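# What I got for a weekend of simulated donuts

I said in January that I would stop being rude about simulated training data until I had tried it properly. So I tried it properly. I'm still a bit rude about it, but with better reasons.

The background, for anyone who came in late: I do arm-and-hand work for a living, mostly boring industrial stuff, and in the evenings I've been poking at a learned controller for two-handed kitchen tasks. You show the thing a pile of examples, it fits a network to them, and then it either does the task or flaps at the counter. The quality of the pile decides nearly everything. On real hardware, a pile is expensive. Somebody has to wear the gear, reset the table, wipe the table, and stop when a finger motor gets hot. Simulation is supposed to fix this, and the people selling it will tell you so at length.

The package I used is called Claklow. It comes with a kitchen, a two-armed robot with humanlike hands, and a set of canned tasks. I picked the one where a donut on a tray has to end up in a big oval pot. I have no idea who keeps donuts in a pot. It's a decent test, though, because the two hands have different problems to solve and the donut is small next to the fingers.

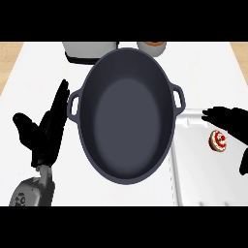 *The view from the robot's side of the counter, right hand over the tray.*

My setup was a headset, a pair of tracked gloves from Broden, and a kitchen chair. You move, the black hands move, and the simulator writes down the joint angles along with the camera image. When you finish you hit a pedal and everything goes back with a small random shuffle. No wiping.

I recorded 62 demonstrations by hand over one weekend. The documentation then invites you to run a multiplier, which cuts your recordings into chunks, moves the objects, stitches the chunks back together and keeps whatever the simulator counts as a success. Mine came out the other end as 1,223 episodes. That is a lovely number to put on a slide, and I think it's where most people stop looking.

## Looking anyway

I watched a lot of them. Not the whole set, I have a job, but enough to get grumpy.

First complaint: there are still only 62 demonstrations in there. The multiplier changes where things are. It doesn't change what I decided to do about it. I have a habit of coming at a small object from above and then rolling my wrist, and I now have a data set with over a thousand wrist rolls in it. If my habit is a bad one (it probably is, my shoulder says so), the network will learn it with great confidence.

Second complaint: the idle hand. Most of the work in this task falls to the right, and while I was busy with the donut my left just hung about near the pot handle. To me that's resting. To a learner it's a signal like any other. It can't tell "the person was thinking about something else" from "hold the hand exactly so, this matters". I went back through the notes that ship with the task and found one sentence on this, telling me to "keep both arms natural". Thanks.

Third complaint: success. The checker wants the donut inside the pot's volume and the hand some distance away. It doesn't care how the donut got there. A fair few of the generated episodes have the donut flicked over the rim, and one has it bouncing off the inside wall in a way that no pastry ever has. They're all labeled good. I threw out what I found and I know I didn't find them all.
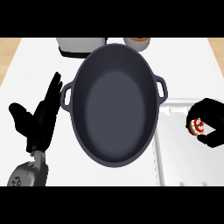 Then there's contact, which I was ready to be unfair about and will try not to be. A simulated donut is a rigid shape with a friction number attached. You close the hand until the solver is happy. With a real one there's squash, there's sugar on the fingertips, and by the third try you're holding crumbs. So the part of the motion I most want examples of, the last bit of closing the fingers, is the part I trust least in this data. The reaching part I trust much more. Getting a hand to the right place over a tray without clipping the pot is geometry, and the simulator does geometry very well.

I put this to Pascal Reinholz, who has been using this sort of data for longer than I have and is far more cheerful about it. His answer, shortened: of course the contact is wrong, train on it anyway, then add a little real data at the end and let it correct the fingers. He reckons 35 real demonstrations would do for a task like mine. When I asked how he got to 35 he said that's how many he had the patience for last time. I wrote it down as a scientific finding.

## What I'm keeping

My plan is smaller than what I started with:

- Re-record the weekend's demonstrations with a deliberate mix of approaches, including ones that feel clumsy.
- Give the left hand a job or a fixed parking spot, and mark those stretches so I can weight them down.
- Write my own success check with a speed limit on the donut.
- Run the multiplier far more gently, maybe 3 variants per recording, and look at every one.

The last item is going to be dull. I've been told by two separate people that looking at every episode "doesn't scale", and they're right, but neither of them could tell me what was in their own data either.

I also want to try the same exercise in Dondetti, which has a softer contact model and a much worse installer. On Monday evening I got as far as the license screen. If anyone has it running with Broden gloves, please write to me, particularly if you've solved the thumb. Mine tracks fine until I bend it past halfway and then it shoots out sideways, and I've started holding my real thumb oddly to make up for it – so that will be in the data too.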